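4.2 Putting the Tisa shelf unit on a tiled floor

Read this section before you load the unit. It is valid for the models Tisa 318 and Tisa Wide.

1. Sweep the tiles and let them dry.

2. Put the unit in its place and screw the four feet fully in.

3. Lay a spirit level on the lowest shelf, first along the length and then across. Turn out the foot at the low corner until the bubble stays in the middle.

Note: Do not set a foot on a joint between two tiles. If this is not possible, use the wide foot pads (part 1532).

CAUTION: Two persons are needed to move the unit. Never pull it by the top shelf.

4. Keep a gap of 30 mm to the wall, so that the back panel can be taken off later.

5. Fix the wall strap. On a painted wall, drill slowly and use the plugs from bag 3. The plugs are not suitable for hollow walls.

6. If a table will stand in the same room, place it now and check that you can still open both doors of the unit completely. 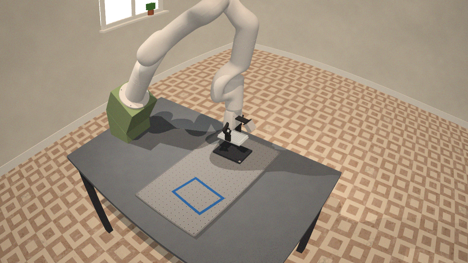 7. Load the lowest shelf first. After one week, check the level again and tighten the lock nuts by hand.

4.3 Cleaning

Wipe with a damp cloth. Do not use scouring powder.

Last updated: August 2025
Clalteo, Blackwood office. Questions about this guide: Mounir Amrani. © Clalteo. Back to top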